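Course notes, week 6: Rules for grasp trials in simulation
Instructor: Amra Nikolaidis. Lab contact: Bujar Obradović.

These notes cover what you need before you run your own pick trials in the Toft environment. The marking sheet follows the same order. Last week's reading on contact models is assumed.

## 1. Before a trial

Write down the scene name, the object, the start pose and the random seed. A run with no seed recorded does not count toward your total. Each group submits 50 trials per object, and failed trials stay in the set. If you change friction or mass values partway through, start a new set and give it a new name.

Do not move the object by hand to make a grasp easier. If it spawns inside a wall or falls off a surface, log the trial as "invalid start" and go on to the next seed.

## 2. Approach and alignment

Open the fingers fully before the final approach. Stop short of the object and check three points:

- The object lies in the gap between the fingers.
- Neither finger is in contact with it yet.
- The closing direction suits the shape. Flat things with a raised border, such as picture frames, should be taken across two opposite sides.

Check finger clearance from a second viewpoint as well. In the wrist view a near finger can hide one side of the object, as the right finger does with the pheasant picture on the tan tiles.
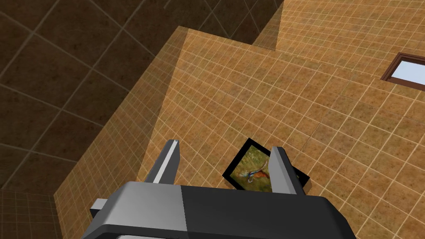
## 3. Closing and lifting

Close at the default speed. Wait 100 simulation steps after first contact before you lift. Lift straight up, hold, then read the object pose from the log. Don't judge success from the camera view.

A trial is a success only if the object is still held at the end of the hold period. An object that slips and is caught again is logged as "slip", even if it ends up in the gripper.

## 4. Reporting

Report successes, slips, failures and invalid starts separately. Give the total for each. Percentages alone will be returned for correction.

Name the folder with your group and the scene, for example `group4_toft_a`. Upload it to the Cekcombe share by Fri 10 May. Questions about the logger go to Bujar, and questions about marking go to Amra.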